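I spent most of September buying used kitchen and table stuff for a small lunch place. Putting down what I learned in case anyone else is doing the same. Long thread.

The place is called Suksawat. It's the front room of a former dry cleaner on the Dorier side of town, 18 seats, lunch only. Chalerm Wiriya cooks, I do everything that isn't cooking.

We priced everything new first. The quote for plates, flatware, trays, pans and shelving was more than our first two months of rent. So used it was.

There are three ways to buy used around here: closing sales, auctions and the dealer warehouses out by Curgate. I tried all of them.

Closing sales have the best prices and the worst hours. The good stuff is gone by 8 a.m. Bring cash and boxes. I forgot boxes the first time and drove home with bowls wrapped in my coat. 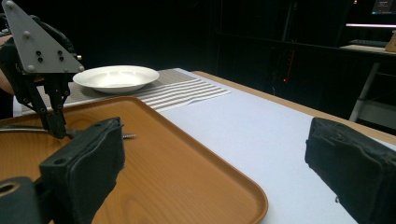
Wooden serving tray and a thin metal utensil.

Trays were the thing I changed my mind about the most. I wanted plain plastic ones because they stack and you can throw them at a wall. Chalerm wanted a wood look. He carries the food, so he won.

If you buy trays used, set each one on a flat floor and press on the corners. A warped one rocks. A rocking tray spills soup every single time.

Also check the rim with your fingers. Chips there catch on sleeves and towels.

Auctions: I used Stornon, which runs online and has you pick up in person. Read the buyer's fee before you bid. I didn't, and my 200 dollar shelving lot cost a good bit more than 200 dollars.

Lots are mixed. To get the soup bowls I also had to take a box of fish-shaped molds and a coat rack. The coat rack is in use. The molds are in my garage.

Pickup windows are short, two hours in my case, and they don't help you load. Borrow a van with a flat floor and bring somebody who can lift.

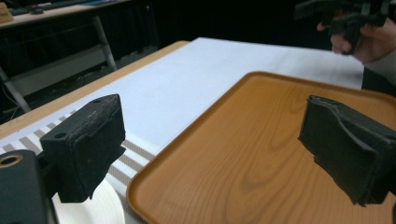 Back to buying. Flatware is sold by weight at some of the warehouses and by the piece at others. By weight sounds cheap, but you can't sort it first. I ended up with far too many teaspoons and hardly any soup spoons.

By the piece I got 138 matching forks and spoons from one bin. It took almost 7 hours over two visits. I would do it again, but I'd bring a stool.

Matching matters less than I expected. Customers notice bent tines and water spots. I've had no comments on the pattern.

Plates: turn them over and look at the foot ring. If it's rough it will scratch every plate under it in the stack. Tap them too. A cracked plate sounds dull.
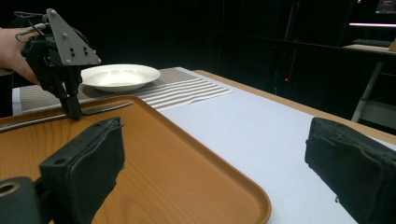
The long serrated knife, across the back of the tray.

Knives are the one category where I'd mostly say buy new. Plain edges can be reground if there's enough steel left. Serrated ones are slow to sharpen, and plenty of shops won't take them.

For bread we just bought a new one with a dark handle – no story there, it cuts bread.

Cutting boards, new. Anything nonstick, new. Steel pans, steam table inserts, mixing bowls and sheet pans, all used and all fine after a soak and a scrub.

Refrigeration I can't help with. The unit came with the lease and the landlord services it.

Someone asked what I regret skipping. A second rice cooker. There was a big one at the first closing sale and I walked past it. We now borrow one from Chalerm's aunt on busy days and it has to be back by 4 p.m.

If you're local and need fish molds, message me. You pick up.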